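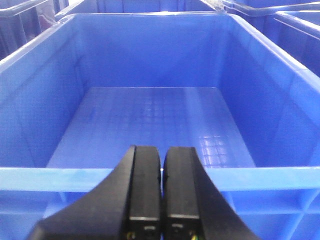
**Musby Theater, pre-show walkthrough: redhead musicals double bill**
Inspected Friday, February 28, 2025, doors still locked, popcorn not yet on

**Projection booth**

- [x] Fire extinguisher charged, tag current. *It had been promoted to doorstop. It's back on its hook.*
- [x] Port shutters drop freely. *Left one squeals like a silent star seeing her first talkie contract.*
- [x] Faltura projector: lamp housing fan runs before lamp strikes.
- [ ] Booth floor clear of cables. *Same orange cord as last time. Tape it or trip on it.*
- [x] Reels inspected, 13 in all, each within the 2000-foot limit for the rewind bench. *Splices hold. Reel 4 smells faintly of vinegar and goes back to Khasawneh first.*

**Auditorium**

- [x] All 86 seats tested by sitting. *Row F still reclines further than the designer had in mind.*
- [ ] Aisle lights working both sides. *Two dead on the left, near the step.*
- [x] Curtain motor stops when the button says stop.

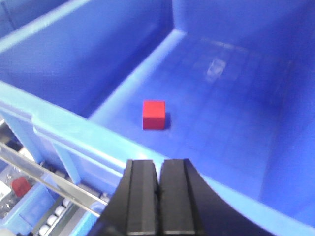 Exit signs pass, with a grumble. Both are lit, but the one by the stage has been dusted so seldom that it has gone the color of weak tea. During a Technicolor picture it has to compete with ball gowns and a leading lady's hair, so it needs to be properly red. A little red cube alone on the floor of a blue bin gets your attention from well up above it, and I'd like the same from a sign people may need in the dark. Clean the cover before the first feature.

**Lobby and poster display**

- [x] Poster cases latched, glass sound.
- [ ] Standee weighted at the base. *Our cardboard leading man fell on a patron in February. She took it well. He has a crease.*
- [x] Front doors open outward with one push. 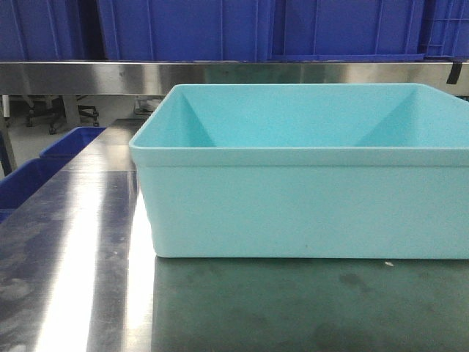 Lost property is a fail. Gloves, scarves and one tap shoe are stacked on the fire hose cabinet, where they have been since the Numthorpe print festival. They belong in a container with a rim and nothing else in it, and the aqua tub on the steel table has both qualifications. Move them tonight.

**Concessions**

- [x] Popcorn kettle cord undamaged.
- [x] Hot surface sign visible from the customer side.
- [ ] Ice scoop stored outside the ice. *Again.* 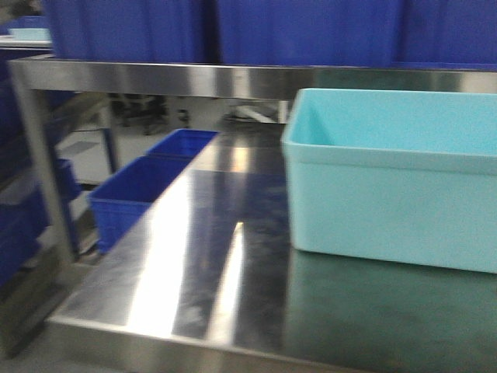 The counter gets a pass on stability and a comment on cleaning. It doesn't rock, and the soda lines underneath are clipped up off the floor. Wipe it with the house lights on – stainless steel under a strip of glare will hide haze and smudges as kindly as gauze over a lens, and the tabletop here has some of each. Check it from the side as well as straight on.

**Result:** open, once the aisle lights, the orange cord and the standee are fixed. The scoop can be fixed during the cartoon.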